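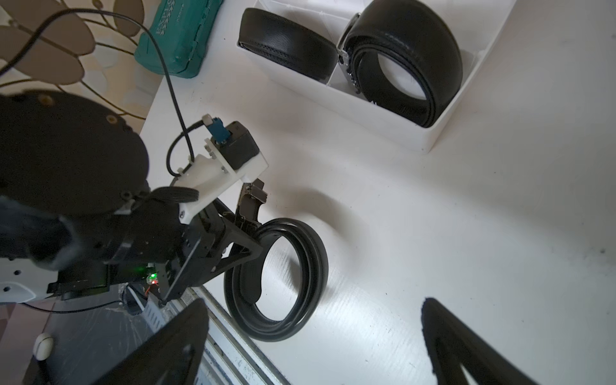 Slowing the last part of a grasp with a speed ramp

Molta moves the arm to a grasp pose at one speed by default. That works for blocks. Belts and other coiled things get knocked over when the jaws come in fast, and a buckle is a small target. This page sets up a ramp so the arm slows down before contact.

You need Molta running, a calibrated wrist camera and a saved grasp pose. The examples use a belt-sorting task called Prunham, with a compartment box as the drop-off.

1. Open the task file and find the approach block. If there is only one waypoint before the grasp, add a second one directly behind the grasp pose, in line with the jaws.

2. Set ramp_steps to 16. Fewer steps makes the arm jerk between speeds. More than that gains you nothing on a short approach.

3. Set close_force to 2. This is a unitless level, so don't copy a value from another gripper.

4. Turn on hold_check. The controller compares the commanded jaw position with the measured one after closing. If the jaws reach the fully closed position, it reports an empty grasp and backs off along the same line.

5. Save, then run the task in dry mode. The log should print one line per step. Look for the word "ramp" — if it says "direct", the second waypoint was not read. Check the indentation.

6. Run it for real with your hand near the stop button.

Error 263 means the wrist camera pose is stale. Restart the camera node and run calibration again. Error 1046 is a joint limit, usually on the wrist. Rotate the grasp pose half a turn and try again.

The ramp code was written by Aranka Magyar. Settings for placing into the box are on the next page, "Release height and retreat".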